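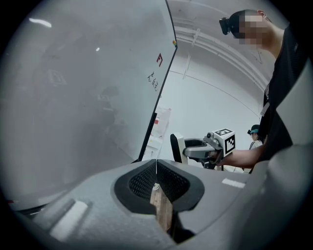 7th October
Marites Rivera

1/ Workshop diary, day two! We're sorting the big gray see-through panels before the move to the Cesberg unit in November. They're lovely when the light catches them – all milky and cool.

2/ Check for the little red F logo near the corner. Ours has handwriting in black right under it, and I've been told NOT to wipe that off (sorry Noboru, I had the cloth in my hand).

3/ Also a tiny yellow-green sticker at the very top corner. Leave those on too please.

4/ They show every reflection in the room, so fingerprints are my new enemy. 30 panels on the list and I want them all spotless.

5/ Lunch now – then back to it. Does anyone have a good streak-free cloth they swear by?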